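Speaker Notes: Changes to the Lurken Library Lending Policy
Presenter: Effie Cowie, Office of Branch Services

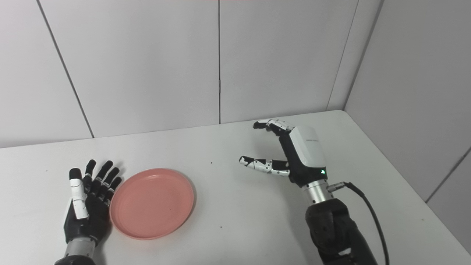
Good morning, and thank you for attending. My remarks cover the lending rules that take effect in March at the Gunn and Pivudby branches.

Overdue fines will end for all books and magazines. Items more than 50 days late will be billed at replacement cost. The bill is canceled when the item is returned in fair condition.

The limit per card rises from 55 items to 100. Interlibrary loans stay at 2 per card.

(Pause for questions on billing.)

Existing balances will be reviewed by Brisa Mendoza in Accounts. Branch staff should not waive charges at the desk during the review. Please refer patrons to the form at the front counter.

Next: holds and pickup hours.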